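Stomitz TF-2 towel folding station
Two-arm bench unit for laundries, motels, aged care and linen hire

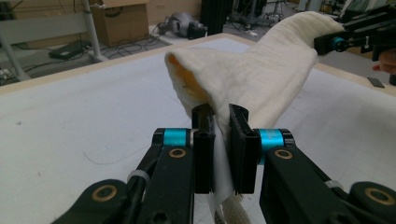 Built for the part of the laundry everyone puts off. Towels out of the dryer, in a heap, and someone standing there folding till the end of shift. The TF-2 takes the plain flat pieces (bath towels, hand towels, bath mats, tea towels) and leaves your people the rest.

It's a bench unit. Not a tunnel folder, won't keep up with one, costs a lot less. If you're putting through big hotel volumes, ring us anyway and we'll point you to the Skoryk line, which we also service.

What you get
Two arms with two-finger grippers
Control box and touch panel
Padded work surface, cut to suit your bench
Foot pedal and two stop buttons
Set of spare finger pads
Two days on site with one of our trainers

Bench not included. Most sites use the one they've got. Needs to be flat, solid and at a height your shortest folder is happy with. We'll check it at the site visit.

How the day runs
Operator tips a tub out, gives the pieces a quick look over, pulls anything torn or marked, presses the pedal. Arms pick up a towel, find the corners, fold, stack. Operator clears the stack and checks it. One person can look after two stations once they're used to it, we don't recommend it in the first month.

It will drop some. It will now and then pick up two at once. It stops and beeps, you fix it, press the pedal again. Staff get the feel for which towels it doesn't like. Old thin ones mostly, and anything with a fringe.

What it dosen't do
Fitted sheets. Robes. Anything with a zip or cord. It doesn't spot stains, so sorting stays a person's job. Doesn't load dryers either, we get asked that weekly.

What changes for staff
Worth reading before you order. We've put these in enough places now to know where the grumbles come from.

Folding stops being the whole job. The person on the bench does more sorting, more checking, more walking stacks to the shelves. Less standing on the one spot, less reaching. Some people love it. Some liked the folding (good time for a chat) and miss it, and you should ask them before the unit turns up, not after.

Rosters. Flaltomton Linen put their first TF-2 on the afternoon shift in March. Kept the same headcount, moved one folder to the mending table, which had a backlog going back to winter. They count everything there, so we've got real numbers: 1000 pieces on the first full week, 1619 on the second, 3173 by the fifth. Rejects and refolds on that fifth week came to 235, nearly all tea towels.

Liudmyla Mykhailiuk, floor supervisor at Flaltomton, on the changeover:
"First week I had it turned off half the time. We were rushing it, putting wet-ish towels on because the dryers were behind. Once we left it alone and fed it properly it was fine. My wrists are better. The girls argue about who gets the pedal. I would say to anyone, pick two people who want to learn it and let them teach the others, don't do a big meeting."

We now do training that way everywhere. Two people first, then the rest over a fortnight.

Pay and grading. Not our call, but have the talk early. Several customers moved bench operators up a step as they're clearing faults and doing the daily checks. Others didn't and lost the trained person to the place down the road.

Teaching it a new fold
Comes with four folds: half, thirds, thirds then half, and the spa roll (slow). Want your own? An operator shows it by hand with the teaching grips, a few dozen goes, and we load it overnight. The person who folds best should do the showing. Pay them for the time. Takes most of a morning.

Noise and safety
Quiet enough to talk over. Radio at normal volume is fine. Arms run slow when someone's hands are inside the work area and stop on contact. Still: sleeves up, hair tied back, lanyards off. Fingers can pinch. Read the card on the control box, all of it, it's one page.

Daily checks
Wipe finger pads, lint builds up quick
Look over the wiring on both arms, nothing hanging
Press both stop buttons, one at a time
Brush down the mat
Shake out the lint tray (under the left side, people forget it's there)

Software
Runs on Astance Floor, same as our tub lifters. Daily counts by station, not by person. We had a customer ask for counts by operator and we said no, if that's what you need we're not the right supplier.

Power and space
Ordinary wall outlet, its own circuit if you can. Leave room to walk behind. Keep it away from the dryer exhaust, warm damp air is hard on the joints.

Price and hire
Buy outright, lease, or hire by the month with a three month minimum. Freight extra outside metro areas. Training is in the price both ways. Spare pads are cheap, order a few sets at once to save on postage.

Lead time
Currently over six weeks, we're waiting on control boxes. Hire units are sooner if one has just come back, so ask.

Book a site visit
Call or use the form. Have ready: your rough weekly pieces, towel sizes, bench height and a couple of phone pics of the folding area as it is on a normal day. No need to tidy up. Bring a bag of your worst towels to the demo and we'll run them thru while you watch.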